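Friday, July 24, 2020

Open day at Imwood. Arrived at ten with the Brodness group pass, signed the sheet, got a visitor badge that would not stay clipped. The bay is smaller than the floor plan they mailed out in April. Aurelia Eberhard ran the demonstration and had the good sense to keep the introduction short.

Subject was soft goods handling: bags, zippers, thin plastic, mesh. Two arms working over a shared table, a parallel-jaw gripper on the left one. Wood top, aluminum extrusion all the way around, arms fixed toward the left and right sides. I liked the choice of frame. You can move a mount in ten minutes with a hex key, and nothing has to be re-drilled.

Cable routing on the left arm is wrapped along the base joint with slack loops down by the wrist. I asked about wear. Eberhard said they replace the wrist run on a schedule and log the hours. The last one was pulled at 885 hours with no fault on it. I would want a drag chain or at least a clip at mid-link, but I have said that about every arm I have seen this year.

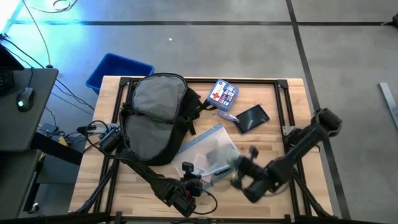
Imwood bay, both arms over the table. Backpack, first aid kit, phone, zip bag.

The zip bag is the item I cared about. Clear film gives a depth sensor very little to go on, and the contents shift when you touch them. Their approach is to come in low with the fingers open, close on force and not on position, and check the grip from the wrist view. The force threshold is set per item class. I wrote down the number for film and then could not read my own handwriting, so I have to email her.

Cycle budget is 70 seconds per item, counted from the first arm motion to the release. They have 292 items in the catalog so far. The rigid ones were done first and take up most of the list. Fabric is the current work, and she was frank that the budget slips there, up to double on anything with a lining.

Spent the second half at the monitor with the wrist feed. It is a different job from that angle. You get two fingers and whatever is between them, and the room swings behind it – hard on the stomach for the first minute. For mesh it is the better view all the same. The weave shows, the creases show, and the trim gives an edge to line up on.
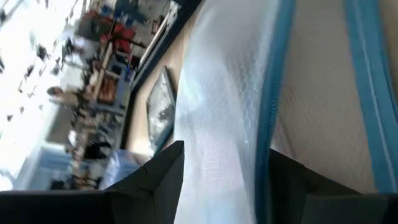 Batista thought the trim was a crutch, and said as much to the whole group: train on trimmed pieces and the first plain one will be dropped. Eberhard answered that plain pieces are in the next set. Dimov wanted to know who cuts and labels them. No answer on that.

My own notes for our cell:
Force limit per class, not one global value.
Log wrist cable hours.
Try the low approach on film before buying another sensor.
Ask for the catalog as a spreadsheet.

Left at one. Parking was free. Badge still in my jacket, must mail it back.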